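3 min read

Chapter markers lost after converting to M4B

lurton_m
Converting a 70-part MP3 audiobook with Bimum 10. The output plays, but the chapter list is empty. Source is a cookery memoir read by Doaa Benjelloun.

Yusof
Bimum reads titles from the ID3 tags. If the field is blank it drops the marker. Fill the tags first.

burkon
Disagree. I have blank titles on everything and get numbered chapters. More likely the cue file is in the wrong encoding. Save as UTF-8.

Yusof
Numbered chapters only appear if the track number is set. Same cause.

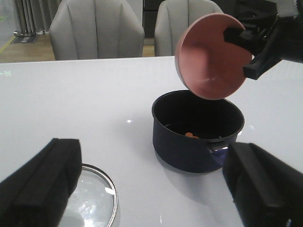
lurton_m
Track numbers were missing, so Yusof's point stands. I filled them in and all 70 markers are present. Titles are now typed by hand; part 12 is "Carrots", though what is at the bottom of my dark blue pot is only orange and might be carrot. The cue file was UTF-8 already.

burkon
Then check the last marker. Mine was 2,000 ms late.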